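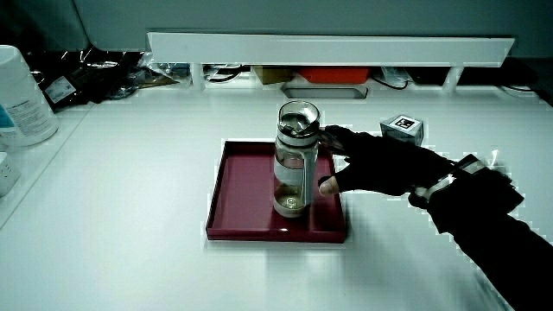
Week 3 notes: reading a demonstration

The open day at the Rennie building is the first of two site visits in this course, and these notes are meant to be read before you write yours up. The question for the write-up is narrow. What did the demonstration show, and what did the people running it say it showed? Those are separate lists and I want them kept on separate pages. Take the station with the bottle on the maroon tray. A person's gloved hand grips a clear bottle, thumb low on the side, fingers curled over the shoulder under the lid, with a device strapped at the wrist. The claim attached to that station was that Flanirau, the control software, "learns handling from people." What you can put on the first page is a person handling a bottle. Everything about learning goes on the second page until you have some evidence for it.

I am not accusing anyone of cheating. The staff answered most of what they were asked, and they were patient with a crowd. But an open day is a sales event even when nothing is for sale, and you should treat it like one.

1. The number on the poster

The poster gave 3,000 recorded grasps. Ask what counts as one. If a failed grab followed by a second try is stored as two, the figure means one thing; if the failed one is thrown out, it means another. When I asked, I was told that failures are "mostly kept." Write down that word "mostly." The handout we were given said 4,000. It may be newer than the poster, or it may use a different rule for counting. Do not average them and do not pick the one you like. Report both and say where each came from.

2. The object

Look again at the bottle. It is tall, it is see-through, it has a domed lid and a carrying loop down one side, and there is only a little liquid in the bottom. Clear objects are hard for cameras, so choosing one is to the team's credit. On the other hand, it stands upright on a tray with raised walls, with clear table on the near side. A kitchen counter is not like that. A full bottle is heavier than a nearly empty one and pulls differently when it tips. If your write-up says the system "can handle bottles," I will ask you which bottles, how full, and standing where.

3. The marker

There is a small gray cube near the tray with a black-and-white square pattern on top. Patterns like this give a camera a known reference for position. That is ordinary practice in a lab and nothing to sneer at. The question is whether the finished system still needs it. The Skekulora brochure says "works in any room." Ask whether any room has to have a marker in it first. I did not get a clear answer.

4. The success rate

We were told 80 percent. Before you repeat that, you need:

How many tries it was based on
Whether the objects were ones used in training
Who decided what a success was
Whether a person reset the table between tries

I have the answer to the last one (yes) and none of the others. A rate without the number of tries behind it is close to useless, and I will mark it that way.

5. Person or machine?

Several of last year's write-ups on the Pusard visit credited the robot with things a staff member did by hand. For each action you list, say who or what performed it. If you didn't see, write "not seen."

What to hand in

Two pages, one for each list, plus a short paragraph naming the one question you would most like answered. Photos are fine but they do not replace a sentence. The second visit is in December, and we will take the unanswered questions with us.

Notes revised 2025-09-10. Please discard the earlier copy, which had the poster and handout figures the wrong way around.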